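Practical Skills for Field and Bench
Handout 4: Keeping a notebook that somebody else can read

Skinton Evening Courses, spring term

What this session covers

Welcome back, everyone, and thank you for the very good questions at the end of last week, several of which have found their way into these notes. Tonight we leave the stream itself alone for a while and talk about the notebook. I know that a session on notebooks sounds like the one to miss if the weather is nice, but I have marked a great many reports over the years and I can usually tell by the second page what sort of notebook was sitting beside the writer (and whether it was left in the car).

Please read this before Friday if you can. We shall be swapping notebooks in pairs for the first part of the evening, so do bring yours, in whatever state it is in.

1. Who the notebook is for

Most of us begin by thinking we are writing for ourselves, and on the day that is true enough. You are standing on the bank at Dorkgate with cold fingers and you want to get the number down before you forget it. The trouble is that the person who opens the book in six weeks' time is a sort of stranger. She has your handwriting, but she has forgotten that "usual place" meant the flat stone below the footbridge, and she has no idea at all what the little star next to the third reading was for.

So my first piece of advice is to write for a friendly, sensible person who was not with you. You need not explain what a stream is. You do need to say which bank you stood on, which way you were facing, what you used to take the reading and what you did if the first attempt went wrong.

A useful test, and one we shall try together, is to hand your page to your neighbour and ask them to tell you back what you did. Wherever they hesitate, put a small pencil mark. Don't help them! It is very hard to sit quietly while somebody misreads your page, but those pencil marks are worth more than anything I can write in the margin.

2. What goes on every page

You will each develop your own layout, and I am not going to insist on mine. All the same, every page ought to carry:

the day and the time you began
where you were, in words a stranger could follow
who was with you, by initials, with the initials explained once inside the front cover
the weather, if you were outdoors, or the room, if you were indoors
what you set out to do
what you did, in order, including the parts that went wrong
the page number

The page number is the one that gets forgotten. The Jutow books we give out in the first week have 64 pages and none of them is numbered, so please sit down with a cup of tea and number the lot in one go. It takes less than 10 minutes and you will never have to think of it again.

Leave the first two pages blank for a contents list. Add a line to it each time you start something new. By the end of the term you will be so pleased to have it, especially when you are writing your report late in the evening and can't remember whether the second Dorkgate visit came before or after the half-term break.

3. Ink, crossings-out and loose paper

Use ink indoors and pencil outdoors. I have been asked about waterproof pens, and some of them are lovely, but a soft pencil writes on damp paper and costs next to nothing.

When you make a mistake, draw a single line through it so that it can still be read, and put the correct figure beside it with your initials. Please don't rub out, and please don't use correction fluid. Every year someone crosses out a reading that looked silly, and every so often the silly reading was the right one, and the only way we could find that out was that the old figure was still legible.

Loose paper is the great enemy. I include the backs of envelopes, sticky notes and, I am sorry to say, hands. If you have to write on something else, stick it into the book the same evening with glue or tape, and write across the join so that anyone can see it belongs there. Try not to copy it out neatly and throw the first version away. Copying is where sixes become noughts.

4. Notes at the bench

Outdoor notes tend to be short of words, and indoor notes tend to be short of everything. I think people feel that because the room stays the same there is nothing to record. In fact the bench is where most mix-ups happen, for the dull reason that one tube looks very like another.

Before you handle any samples, write down what is on the table in front of you and how it is laid out. A rough sketch is ideal. Mark the end of the rack you are counting from, decide whether you are counting across or along, and put an arrow on the sketch. If there is more than one rack, give each of them a name in the book. "Orange rack, first row from the window" is a perfectly respectable scientific label, and a good deal safer than "rack 1" if your partner has a rack 1 as well. 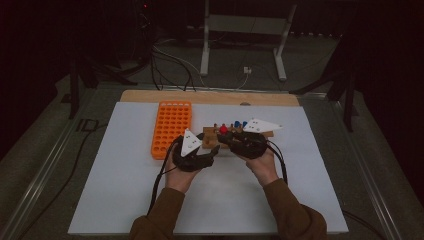
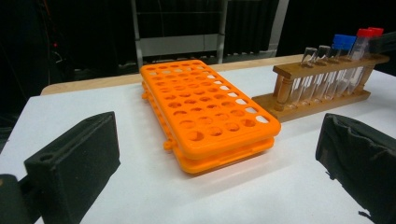
Second picture: an orange plastic rack, with a wooden one to its right.

It helps enormously to agree with your partner who writes and who handles. If you do both, you will put off the writing until the end of the row, and by then you are relying on memory. The one who handles should say each step aloud, and the one who writes should repeat it back. It feels rather theatrical the first time. By the third session you will find you do it without noticing, and I have been told it creeps into the cooking at home.

If your hands are full and you are on your own, stop after each row. Put everything down, write, then carry on. There is no prize for finishing first, and the kettle will still be there.

Label the tube and never the cap. Caps travel. Write the same label in the book at the moment you write it on the tube, and use the full label every time, even if it is long and your wrist aches. Ditto marks are a false economy, particularly at the top of a new page, where they refer to nothing.

5. Seeing and supposing

We touched on this in the second week and I promised to come back to it. There is a difference between writing what you saw and writing what you think was going on, and a good notebook has room for both as long as the reader can tell them apart.

Take these two entries:

Water brown, could not see bottom of bucket.
Water brown because of building work upstream.

The first is an observation. The second may well be right, and I would be sorry if you kept it to yourself, but it is a guess about a cause. My own habit is to keep a wide right-hand margin for guesses, questions and grumbles. Other people use a different colour, or put a capital Q in front. Choose one and explain it inside the front cover.

The same goes for words such as "normal", "fine" and "a lot". They feel like observations while you are writing them, and they mean very little afterwards. "A lot of weed" might be turned into "weed covering the left half of the channel as far as the bend". It is longer, I know. You will thank yourself.

6. Keeping a second copy

Take a clear photograph of each page at the end of the session, in good light, with the page number showing. Several of you asked about typing everything up into the Tautahi sheets instead. By all means fill in the sheets, as we need them for the class table, but treat them as a copy. If the sheet and the notebook disagree, go back to the notebook, find out which is wrong, and make a note of what you found in both places.

Don't leave the typing for more than a week. I say this as somebody who once left it for a whole summer and spent a miserable weekend trying to decide whether a particular squiggle was a seven or a small drawing of a duck.

7. How the notebook is marked

The written report is 2000 words and carries 60 marks. The notebook is handed in with it and is looked at alongside, so there is no need to make it pretty. Mud is fine. Tea is fine too, within reason. I am looking for pages that are numbered and headed, mistakes that have been struck through and left readable, and enough detail that I could go back to your spot at Dorkgate and do the same thing myself.

If you have missed a visit, say so on the page where it would have been, and leave it at that. A gap with a line of explanation is no trouble to anyone. Please don't fill it in from a neighbour's book without saying whose it was.

For Friday

Number your pages, if you haven't yet, and start the contents list.

Choose one page you are fairly proud of and one you would rather I didn't see. Bring both, as we shall be reading them in pairs, and be kind to each other.

Write half a page describing how you make your breakfast, in enough detail for a stranger to make the same one. Please include anything that went wrong. We shall read two or three of them out if people are willing — last year's boiled egg ran to a page and a half and still left out the water.

Spare pencils are in the tin by the door, and the room is open from six for anyone who would like to come early and catch up.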